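**Thread: Draft practice note on start poses and reset states for simulated kitchen tasks — comments requested**

**ZKermani (moderator)**

The Nalutberg working group invites comments on section 2 of the draft practice note. The section covers the layout that must be fixed before a simulated manipulation episode is accepted. The present wording reads:

> 2.1 Every object in the workspace shall be listed in the episode record, including objects the task does not use.
> 2.2 At the start of an episode, each hand shall be empty and clear of all listed objects.
> 2.3 An episode in which the hand is already in contact with an object shall be rejected.

Rule 2.1 has drawn the most questions. In our countertop task, the lattice mat and the dark purple item resting on it must be listed even when the instruction concerns the cutting board alone.
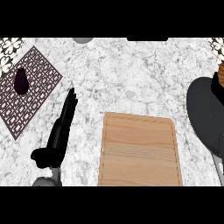
The reason is practical. When the Dalden office reviewed a set of 3000 episodes, 327 had no entry for unused objects, and none of those could be replayed from the record. Comments will be accepted until the end of July.

Zohreh Kermani

**kashindye_sim**

We support 2.1 as written. We ask for a change to 2.2. "Clear of" has no stated distance, and two reviewers on our team have read it differently. Kashindye would prefer a fixed clearance, set once for each task and printed in the record header.

**tolerance_stack**

I disagree with a fixed clearance. A figure that suits a plate will not suit a small item on a crowded counter. The check should be a contact query at the first time step — it is simple and every simulator we use supports it.

**kashindye_sim**

A contact query will pass a hand that is a hair's width from an object. That meets the letter of 2.3 and defeats its purpose. We have seen such episodes fail at the first motion command.

**ZKermani (moderator)**

Both points are noted. The group may adopt the contact query as a minimum and allow each task owner to add a clearance. Please also consider tasks with two arms. With a croissant on the board and a hand on either side of it, the record should state the pose of each arm separately. A single entry of "ready" does not meet the intent of the section.

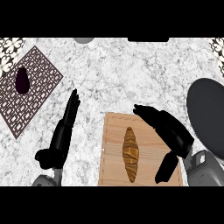 Waltness asks that the two-arm rule be put off to the next revision, as its present record format has one pose field and a change would affect 1000 stored episodes.

**tolerance_stack**

I would not delay the rule on that ground. Stored episodes can keep the old version number. New ones should carry both poses from the date of adoption.

**ZKermani (moderator)**

The request and the objection will both go to the group. Revised wording for 2.2 will be posted in this thread, and 2.1 will stand unless further comments are received.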